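Plesska 的双臂数据采集：一次关于示范、废弃数据与墙纸的谈话

Plesska 的采集间在二楼走廊尽头，门上贴着一张作息表，早班从八点半开始。Hamidreza Kordestani 负责这里的遥操作示范采集，此前做过几年力控装配。谈话安排在星期五下午，采集照常进行，中间他两次离开去处理工位上的问题，回来后接着讲。以下内容按主题整理，顺序与谈话时略有不同。

关于工作的范围，他先作了限定。“我们不训练最终模型。我们交付的是带时间戳的多路图像、关节位置、夹爪开度，以及每一条示范的语言标注。下游是 Elura 小组，他们做模仿学习策略。两边的接口是一份数据格式说明，写得很长，改得也很勤。”

目前进行的任务集内部代号叫 Caldeira，内容是桌面双臂整理：软包装、篮筐、书、餐具、挂在墙上的收纳件。每个任务有一页任务卡，写明初始状态的随机范围、允许的策略、终止条件和判废条件。Kordestani 认为终止条件是任务卡上最难写的一栏。

“比如‘把袋子放进篮子’。袋子有一半搭在篮沿外面算不算完成？操作员心里各有标准。如果不写清楚，同一个动作在数据里会有几种结尾，有人松开夹爪就停，有人松开以后还要再按一下。策略学到的是这些结尾的混合，部署时表现为在篮子上方犹豫，夹爪开了又合。我们现在规定，松开之后双臂退回中立位，静止两秒，才允许结束录制。”

静止的两秒起初遭到下游反对，理由是静止帧会稀释动作分布。双方后来商定，原始数据保留这两秒，训练时由加载程序裁剪。他说这类处理方式后来成了惯例：采集端尽量保留，裁剪放到可以反悔的地方做。

Caldeira 的第一阶段目标是 2000 条合格示范，分布在 40 种任务上。数量并不平均。刚体抓取放置类的任务很快就够用，双手配合和可变形物体类的任务占去了大部分工时。

“软的东西没有可重复的初始状态。一本书你可以规定朝向和位置，误差在几毫米之内。塑料袋不行。你把它揉成一团放在桌上，松手之后它自己还会展开一点，等操作员就位时已经是另一个形状。所以对可变形物体我们放弃了位姿意义上的初始化，只规定一个区域和一个大致的展开程度，分三档。标注里记档位，不记位姿。”

谈到双臂协作，他用了较多时间解释操作员之间的差异。遥操作采用主从方式，操作员两手各握一个主臂，从臂跟随关节角。系统没有力反馈，接触只能从图像和跟随误差上判断。

“没有力反馈，处理薄膜类材料就会出现两种极端。一种人夹得很紧，两边同时往外拉，跟随误差一路涨上去，驱动器开始限流。另一种人过于小心，夹爪碰到了也不敢合，反复试探。前一种数据里有危险动作，后一种数据里全是停顿。合格的示范在中间，一只手先固定，另一只手再动，两只手不同时施力。” 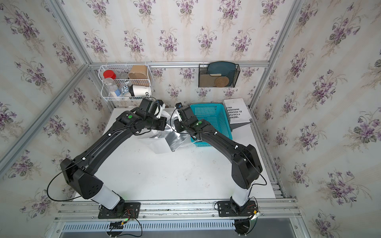
他接着谈到两臂之间的间距问题。任务越靠近工作区中部，两个腕部相互干涉的可能就越大，而可变形物体的操作恰恰多在这一带完成。软件里设有最小间距检查，触发后从臂减速，但不会停止。

“一开始触发就急停，结果一个班次里大半时间在复位。改成减速以后，操作员能感觉到画面里的手臂变慢，自己会绕开。减速段在数据里有标记，下游可以选择不用。我个人的意见是应当用，因为绕开的那一段动作很有价值，它告诉策略，靠得太近之后该怎么出来。”

由此引出了对失败数据的处理。Plesska 的采集分三类入库：合格、带纠正的合格、判废。所谓带纠正，是指过程中出现滑脱、夹空或碰倒物体，操作员在同一条录制里自行恢复并最终完成任务。早期这一类被直接归入判废。

“那是我的决定，后来证明是错的。我们当时追求干净，交出去的示范每一条都很流畅。策略训练出来，第一次抓空之后就没有办法了，因为它从来没见过抓空以后的画面。它会继续执行搬运动作，夹爪里什么都没有，一路送到篮子上方，松开，退回。从动作上看非常标准。”

调整之后，判废只保留几种情形：图像丢帧超过阈值、时间戳不同步、有人把手伸进工作区、操作员中途离开，以及任务卡上明确禁止的策略，例如用前臂推物体。带纠正的示范单独标出纠正的起止时刻，由第二个人复核。复核与采集不由同一人承担，这一点在排班上造成不少麻烦，但他不打算放宽。

有人主张刻意制造失败，让操作员故意夹空再恢复。Kordestani 对此持保留态度。他们试过一批，共 19 条，最后没有并入主集。“故意的失败看得出来。人知道自己要夹空，夹爪闭合之前手就已经偏了，而且偏得很早。真正的夹空，前面的轨迹是正常的，只在最后一小段有偏差。两者分布不同，混在一起，等于教策略提前偏。”

相比之下，他更愿意从扰动入手：在录制开始之前改变物体的摆放，或者换一件摩擦特性不同的同类物体，让失误自然发生。任务卡为此列出可替换物体清单，每隔一段时间轮换一次。轮换由程序抽取，操作员不能自选。

“允许自选的时候，大家会选好夹的。这不能怪操作员，他们的班次考核里有条数。后来我们把条数从考核里拿掉，改看复核通过率，好夹的和难夹的按不同系数折算。系数也有争议，每个月改一次。”

环境的变化是另一条独立的主线。采集间的工位由铝型材框架围成，围板的内衬可以更换，现有素色和印花多种墙纸。他说明，更换背景是为了避免策略把某块固定的背景当作定位依据。

“最早所有工位都是白板背景。策略在白板前成功率很高，移到隔壁房间就不行。我们做了遮挡测试，发现遮住物体对输出的影响，还不如遮住后面横梁的一个角。它在用横梁算自己的位置。所以后来背景要换，墙上挂的东西也要换，无关的物体要摆在能看见的地方。任务里用不到的瓶子、杯子、书，都是有记录的变量。”

背景的更换频率受到标定的限制。每次拆装围板都可能碰到相机支架，因此换完之后必须重新做一次外参检查，用标定板过一遍，误差超限则全套重标。现行做法是背景按周更换，挂件和摆件按班次更换，光照档位按条随机。他承认这种安排使背景与日期相关，不够理想，多工位并行在一定程度上缓解了这个问题。

语言标注由 Breltent 提供的工具完成，操作员在录制结束后从模板中选句，再作一次自由改写。模板句保证可检索，改写句提供措辞上的变化。对改写句的质量他评价不高。

“一天录到后面，改写就变成调换语序。‘把袋子放进篮子’，‘将袋子放入篮子’，‘篮子里放入袋子’。信息量是零。我们五月起把改写从操作员那里移走，交给没有参与录制的人，只给他们看视频，不给模板句。出来的句子差别大得多，也暴露出一些问题，有的视频看的人根本说不清操作员想做什么。”

这类说不清的录制后来被单列出来复查，其中一部分确实存在任务卡歧义，卡片随即修改，对应的旧数据重新标注。他把这一步称为采集流程里最便宜的检查手段，只需要一个不了解背景的人和一台播放视频的电脑。

在设备维护方面，他提到的都是细节。夹爪指面的磨损会改变摩擦，进而改变操作员的闭合习惯，所以指面更换要写入日志，与示范的时间区间对应。腕部线缆的走线需要留出余量，过短会在大角度旋转时拉扯接头，过长则容易进入腕部相机视野。关节零位每天早班开始前核对，发现偏移时，从上一次核对到此刻之间的全部数据转入待查状态。

“待查的意思是暂不交付，并不等于删除。零位偏移如果是常量，可以离线修正。问题在于你往往不知道它是从哪一条开始偏的。我们的办法是比对每条示范结尾的中立位图像，这又用上了那两秒静止。”

对于采集速度，他不愿给出单一指标，理由是任务差别过大，平均之后没有意义。他更关注的是复位时间，即一条结束到下一条可以开始之间的间隔。软包装任务的复位最短，餐具和墙面收纳类任务最长，因为物体要逐件放回并核对朝向。复位目前全部由人完成。小组讨论过让手臂自己复位，把复位过程也录成示范，即“放入”与“取出”成对采集。已有几种任务按此执行，取出动作的合格率低于放入，主要困难在于从筐底夹取薄的东西时两个夹爪都没有足够空间。

谈到下一阶段，Kordestani 列了几项待定事项：是否加装指端触觉，是否提高夹爪开度的采样频率，是否把操作员编号作为条件变量交给下游。最后一项在内部分歧较大。支持者认为，不同操作员的风格差异是数据多峰的主要来源，显式给出编号可以帮助模型区分；反对者担心模型在部署时需要选定一个编号，而选哪一个没有依据。

“我倾向于给，由他们决定用不用。编号本来就在日志里，做过匿名处理。我看轨迹能认出一部分人，左手先动还是右手先动，接近物体时走直线还是先抬高再下降。我能看出来，模型当然也能看出来。”

触觉方面的方案还在比较。现有数据格式没有为触觉预留字段，加入之后旧数据在该字段为空，加载程序需要区分空值与零接触。格式说明的下一版正在起草，由 Elura 小组先提意见，采集端随后核对可行性。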